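Still Waiting on the Laundry Robot

Posted in April, under Gripes and Appliances

My mother-in-law called at seven in the morning to ask whether it was true that a machine could now fold a fitted sheet. She had seen a clip. I had seen the same clip, and if you watch the clock on the wall behind the machine, the minute hand jumps forward like it's late for a train. So yes, Mom, a machine can fold a fitted sheet, in the sense that I can run a marathon. Give me a few days and a sandwich.

I get asked about this because I spent nine years on an assembly line at Skellau putting together small pumps, and because I now write a blog, and people assume that the two add up to an expert. What they add up to is a sore thumb and opinions.

The question everybody wants answered is when they can stop doing chores. The question I keep chewing on is a smaller one. Can a machine do a chore that's mostly fiddling? Picking things out of a bin, setting them down in the right order, plugging the soft floppy thing into the hard thing. That was my job for nine years, and it's also unloading a dishwasher if you squint.

Sorting parts into kits is the plainest version of it. You have your bins, you have a tray, and the tray needs some of each: a motor, a board, a bunch of wires. We called it kitting and we gave it to the new people. It took an afternoon to learn and about a week to get bored of.
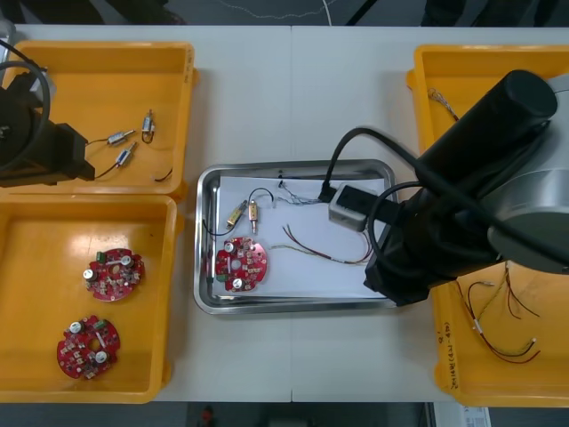
What the new people were good at

Seraina Auer trained me, and she trained everyone after me until her knees gave out. She used to say she could tell within ten minutes who would last. It had nothing to do with speed. She'd hand you a bin where two harnesses had gotten married overnight and watch what you did with your hands. The ones who yanked went to packing. The ones who sort of shook the pile and waited, then shook it again, she kept.

I've thought about that shake a lot. I couldn't write down how it works. You feel a wire go slack and you know which end to follow, and all the while you're talking to the person next to you about her divorce. When people tell me the hard part of robotics is the brain, I think about that shake and I'm not so sure. A lot of my brain was on the divorce.

Hard, stiff things are the easy end. A circuit board is the same shape on Tuesday's shift or any other, and it doesn't change its mind when you lift it. 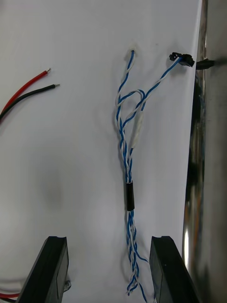
My own worst enemy was always wire. A motor sits where you put it, more or less, and a box is a box, but wire has plans. You straighten one part and another part gets ideas. Look at the blue and white harness between those two black fingers: twisted the whole way down, a loop curling out to the side, then a split into two branches that head off in different directions, and frayed-looking strands at the bottom for good measure. I would pick that up by the black sleeve in the middle and not think about it again. A machine has to settle on a spot, get a finger on each side, and close without pinching a stray strand. I don't envy it. I also notice that I've just described getting a necklace out of a jewelry box, which I can't do either.

Now for the household end of things. I own one robot, a Muvivel floor sweeper that cost me 612 dollars and a marital discussion. It does a nice job on the kitchen. It has also eaten a phone charger, the fringe off a rug, and a shoelace that was still in the shoe. You'll notice a theme. Everything that has ever beaten it was long, thin and floppy. Before it can clean the floor I have to clean the floor, and I've come to think of it as a very small landlord who visits daily.

My brother-in-law says I'm being unfair and that the sweeper is a toy. Fine. So I called Berhanu Shiferaw, who used to run the line next to mine and now does maintenance at Zarkalthorpe, where they make blower units and have real automation, the kind behind a yellow fence. He's been there long enough to have lost his awe. I asked him what their machines still can't do.

"Anything with a tail on it," he said.

Their stations do 2,000 housings a shift and hardly hiccup. Then the housings roll down to a row of people who put the wiring in by hand, the same as we did. He said they tried to hand one of those steps over to an arm a while back. It managed 29 good ones out of the first 66, and then it spent a long time politely attempting to install a harness that was hanging off its own elbow. They moved the arm to stacking cartons, where it's been very happy.

I asked if he thought it would get there. He said sure, probably, and that what had changed since our day was how it learns. Back then somebody typed in every position, and if a bin got bumped an inch the whole cell went to pieces. The newer ones get shown the job over and over, with the parts lying every which way, until they pick up some of the knack. He'd watched one miss a part, back off, and come at it from the other side. That got my attention. Backing off is half of what Seraina was looking for.

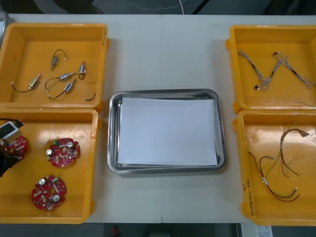
He also said, and I wrote this on the back of the gas bill so I'd get it right, that you shouldn't ask whether a machine can do a job. You should ask who stands next to it. If a person has to stand there all day to pick up what it drops, you haven't saved a person, you've given that person a clumsy roommate. I told him about the sweeper and the shoelace and he laughed longer than I thought was called for.

So where does that leave my mother-in-law's sheets? I told her I'd expect the factories to get their fiddly jobs handed over first. A factory can decide that the bins always live in the same place, with good light and no cat. My house can't decide anything. The laundry basket was in the bathtub this morning and I was the one who put it there. A shirt is one big floppy part, socks are worse, and a fitted sheet is a harness with elastic in it.

She asked if she should wait to buy a new dryer. I said no, get the dryer. She's looking at a Hailu because it plays a little song when it's finished, and she wants to know if I can come over and carry the old one down the stairs.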